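4 Vorbereitung des Arbeitsplatzes

Bevor Sie mit dem Ölen beginnen, lesen Sie bitte das ganze Kapitel 4 einmal durch. Die Arbeitszeit mit dem Öl ist kurz, und es ist unangenehm, wenn man mitten in der Fläche nachschlagen muss.

4.1 Raum und Temperatur

Das Hartöl Girneck verarbeitet man am besten bei 22 °C. Der Raum soll trocken sein und sich gut lüften lassen. Direkte Sonne auf der Tischplatte ist zu vermeiden, das Öl zieht dann ungleichmäßig an und es entstehen matte Stellen.

Im Januar ist die Luft in geheizten Zimmern oft sehr trocken. Drehen Sie die Heizung eine Stunde vor der Arbeit zurück und stellen Sie sie erst nach dem Abreiben wieder höher.

4.2 Material bereitlegen

1. Hartöl Girneck, gut aufgerührt (nicht geschüttelt, sonst bilden sich Blasen)
2. Schleifvlies aus dem Set Prolline, grob und fein
3. Baumwolltücher ohne Fusseln, mindestens drei Stück
4. Handschuhe, noch verpackt
5. Eine Metalldose mit Deckel für gebrauchte Tücher
6. Staubsauger mit weicher Bürste

Die Handschuhe öffnen Sie bitte erst nach dem Schleifen. Schleifstaub, der im Handschuh sitzt, kommt später mit den Fingern wieder in das Öl. Prüfen Sie auf der Packung die Größe und ob das Material für Öle und Lösemittel angegeben ist. Nicht jeder Haushaltshandschuh ist dafür geeignet. 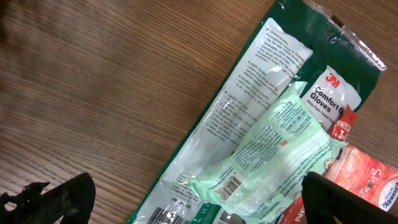

Foto: Innes Lindsay

Tischplatten mit dunkler Maserung zeigen Fehler deutlicher als helle. Wir empfehlen deshalb, zuerst an der Unterseite eine Probe zu machen. Eine Fläche so groß wie zwei Hände genügt. Lassen Sie die Probe über Nacht stehen und beurteilen Sie die Farbe bei Tageslicht.

4.3 Schleifen

1. Räumen Sie die Platte vollständig ab und wischen Sie sie mit einem nebelfeuchten Tuch.
2. Warten Sie, bis das Holz ganz trocken ist.
3. Schleifen Sie mit dem groben Vlies immer in Richtung der Maserung. Drücken Sie nur leicht.
4. Saugen Sie den Staub ab, auch an den Kanten und in offenen Poren.
5. Wiederholen Sie die Schritte 3 und 4 mit dem feinen Vlies.

Hinweis: Kleine dunkle Punkte im Holz sind meistens Äste oder Poren und lassen sich nicht herausschleifen. Bei furnierten Platten kann man das Furnier sehr schnell durchschleifen. Verwenden Sie dort ausschließlich das feine Vlies.

4.4 Erster Auftrag

1. Ziehen Sie die Handschuhe an.
2. Geben Sie wenig Öl auf ein gefaltetes Tuch, nicht direkt auf das Holz.
3. Verteilen Sie das Öl dünn, zuerst quer und danach längs zur Maserung.
4. Lassen Sie es 22 Minuten einziehen.
5. Nehmen Sie den Überschuss mit einem frischen Tuch ab, bis die Platte nicht mehr nass glänzt.

Bei der Platte Moffat (Art.-Zusatz »geräuchert«) sind 2 Aufträge ausreichend. Bei der Platte Rerkeo braucht es wegen der offenen Poren 3. Zwischen den Aufträgen liegt jeweils eine Nacht.

VORSICHT: Mit Öl getränkte Tücher können sich von selbst entzünden! Legen Sie gebrauchte Tücher sofort in die Metalldose, übergießen Sie sie mit Wasser und schließen Sie den Deckel. Niemals zusammengeknüllt in den Hausmüll werfen. Das gilt auch für das benutzte Schleifvlies.

4.5 Wenn etwas nicht gelingt

Die Oberfläche klebt am nächsten Tag: Es wurde zu viel Öl stehen gelassen. Geben Sie ein paar Tropfen frisches Öl auf das feine Vlies, reiben Sie die klebrige Stelle damit an und nehmen Sie alles gründlich ab.

Flecken nach dem Trocknen: Meistens war noch Staub oder Feuchtigkeit im Holz. Nach vollständiger Trocknung fein anschleifen und noch einmal dünn ölen.

Die Farbe ist dunkler als erwartet: Das ist bei gerbstoffreichen Hölzern normal und kann man nachträglich nicht rückgängig machen. Bitte beachten Sie die Probe aus Abschnitt 4.2.

Die weitere Pflege ist in Kapitel 5 beschrieben.

Text: Sadao Katayama
Stand: Samstag, 11. November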